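The Ferry to Pavach

The last ferry to Pavach left at six, and my mother had decided I would be on it. She had the ticket on the kitchen table under the salt. It had cost 94 crowns, more than she made in a day at the cannery.

I was supposed to be packing. My uncle had found me work in the harbor office, writing down what came in and what went out. I was told there were 4,000 people in Pavach, and that most of them would know who I was by the end of the week.
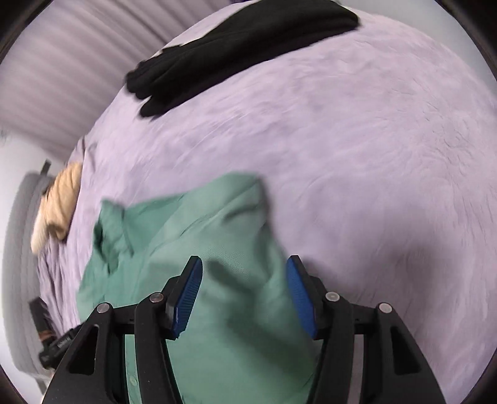
My father had made the same trip once. He went in August, for the season, and sent money from Zarkside until the winter. Then the letters stopped. My mother never talked about it. She kept his last envelope in the drawer with the string and the candle ends, and when she needed string she took it out without looking down.

"You'll write," she said from the hall.

"Every week."

"Don't say every week. Say you'll write."

So I said I would write. She went back to the kitchen and I heard her run the tap for a long time.

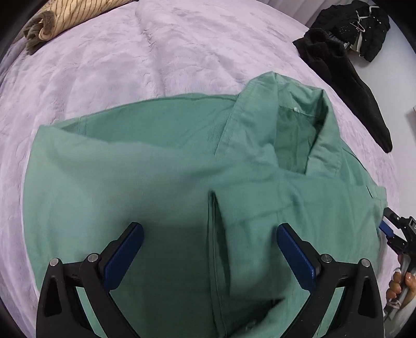

We walked down to the dock at five. The road was steep and she held my arm – for her knees, she said. A man at the gate checked my ticket against his list and told me I was passenger 473 for the month. He seemed pleased about it.

She didn't wait for the boat to leave. I watched her go up the hill past the net sheds, stopping once to change her bag to the other hand. When the engine started I went inside and found a seat by the window. There was an envelope in my coat pocket. It was my father's, and it had never been opened.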